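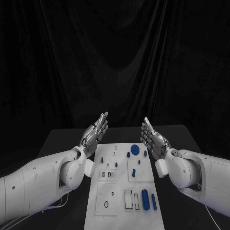

Black curtain in folds behind the dark table, white board laid on top

From: Upendo Makokha
To: Mitia tabletop list
Date: 2022-08-04
Subject: Re: Re: black curtain, and what to do about the table edge

Hi Godfrey, hi all,

I've been meaning to answer this since it landed in the digest and then the tomatoes came in and I lost a whole evening to jars. Anyway! Quoting the bits I have opinions about, which is most of it.

Godfrey Nyaga wrote:
> I've finally cleared the back half of the spare room and I want to hang
> something black behind my table for good, so I can stop taping poster
> board to the bookcase every time I want a picture of a teapot. My
> questions are (1) do you pull the curtain flat or let it hang in folds,
> (2) how far behind the table does it go, and (3) is there any point in
> having a dark table too, or does everything just sink into a black hole?
> I have a pale pine table now and I'm not in love with it. Also my wife
> would like to know whether this curtain is going to shed on the rug.
> I already have the pole up. It is a little crooked.

OK, (1). I'm a folds person and I'll go down with the ship. I did the flat thing for ages. I had clips along both sides and weights in the hem and I'd steam it, and every single time there'd be one diagonal wrinkle running right out from behind the teapot like a plume of smoke. When a cloth is meant to be flat, the one crease is all anybody sees. When it hangs in long up and down folds you expect it to have lines in it and your eye leaves it alone. Look at the curtain in the picture up top: long vertical folds, some soft creases in between, a bit of light catching on a few of the pleats, and it still reads as plain black backdrop to me. I like that little bit of light. It says cloth.

You do want enough fabric though. My first try was barely wider than the wall and it looked like a bedsheet on a line. I went back to Waweru for a second panel (they'd moved all the dark stuff upstairs, in case you go) and once there were two of them bunched up together it was a completely different animal. I use Zunadis tape across the top, the kind with the two cords you pull, and 17 hooks for the pair. Pull the cords, tie them off in a bow and not a knot, because you will want to let it out and wash it one day. Ask me how I feel about the knot I tied in May.

I wouldn't fuss over the pole being crooked, by the way. The top never shows in anything I take. The only straight line that matters is the back edge of the table, so level the table and let the pole be what it is.

(2), distance. I keep mine 28 inches behind the back edge of the table and I've never wanted less. If the cloth touches the table it drags, and then you get a sort of bulge sitting on the tabletop right behind your things. It should drop down past the far edge and carry on toward the floor without bumping into anything. If you're short on room, try it closer and see what bothers you, but do leave yourself space to get an arm back there. You will drop a lid behind the table. I've dropped several.

(3), the table. Yes, go dark! But I'd go dark gray and leave the real black for the curtain. A charcoal top in front of a black curtain gives you a nice clean horizontal line where one stops and the other starts, so things look like they're sitting on something. With black on black I kept getting teapots that floated. And with a pale table, well, you know, you've got a big bright slab across the bottom of every picture and the camera tries to please the slab.

You don't have to replace the pine one. I painted a loose top and just lay it over my old table when I need it. Two coats of the Zosine flat in the darkest gray they had, a light sanding in between, and then leave it alone for longer than you want to. I was impatient and set a colander on it the next morning and there is a ring of little feet there to this day. Flat paint scuffs, too, so don't slide things across it, pick them up. I keep the leftover paint in a jam jar and dab the scuffs when they start showing.

Now, the thing you didn't ask about and I'm going to tell you anyway: get a white board. Any plain white board that lies flat. Mine lives on the gray top more than it lives anywhere else. When I've got something dark to shoot (the cast iron, those brown jugs, anything with a black handle) I set it right on the board and suddenly there's an outline to it. When I've got something pale I take the board off and use the gray. Same curtain, same lamp, no rearranging. And it's easy to wipe, so it's where I put anything with a dusty bottom.

Two things about using it. Square it up with the back edge of the table or else turn it on purpose, since a board that's slightly off drives me up the wall once I see the picture on a big screen. And move your lamp a little when the board goes on. White bounces a lot, and you can end up lighting the lower part of your curtain from underneath without noticing, so that the folds come up gray. Lamp a bit higher, a bit further forward, done.

For your wife: yes, a new one sheds! Mine did, anyway. I shook it outside until my arms gave out and then gave it a tumble with no heat and a damp washcloth, and it was much better behaved. It's a lint magnet in the other direction as well. We have a white cat. I go over the middle with a sticky roller before I start, only the part behind the table, and I let the sides be as hairy as they like.

Oh, and don't iron it. Hang it up with the creases from the package still in and leave the window cracked. Eight days in, mine had dropped nicely and the only fold line left was way down by the hem where the table hides it.

Does anyone else on here have a good way of storing a loose top? Mine stands behind the door and falls over if you close it with any feeling. I had it hung on two brackets for a while but it bowed in the middle, so it's back behind the door. I've looked in the archive and the only thing that came up was message 894, and that one's really about ironing boards.

Godfrey, send a picture when the curtain's up, crooked pole and all. And I want to see the green teapot on gray, please, I think it'll be lovely.

Upendo

--
Mitia tabletop list
Please trim your quotes when you reply. To leave the list, send a blank message with "leave" in the subject line.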